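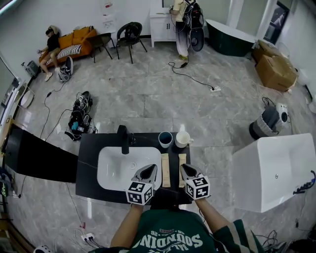 Hand-held grippers over the vanity top at the Velmont open day, with two packets and a pair of cups close by.

Robot hands get a run at the bathroom sink

Visitors got a close look at household robot work in December when Velmont opened its Park Street showroom for a morning of demonstrations.

Doors at 10. More than 40 people through by lunch, most of them locals, a few from the trade. Short sessions at the vanity, questions after.

The grippers are worked by a person, one in each hand, and the recordings go towards teaching a robot the same jobs. Small stuff mostly - picking up a sachet, shifting a cup, putting it back where it came from. Slow going to watch. The firm says it has 2,000 recordings so far and wants plenty more before anything is tried in a real home.

Bathrooms are harder than kitchens, the crowd was told. Shiny surfaces, tight corners, things that slide. Kids were allowed a go at the end and the queue went out the door.

Velmont is working with Brarier, which looks after the software side. Niether would put a date on a finished machine, or a price.

Another open day is planned for autumn at the Geltau centre. Entry free, bookings by phone. Parking is limted, so take the 22 bus if you can.

Comments (3)

tapdrip: Went with my daughter, she loved it. Harder than it looks!!

Moss_End: Call me when it can scrub the grout

kerbside: Is the Geltau one wheelchair accessible? The phone line just rings out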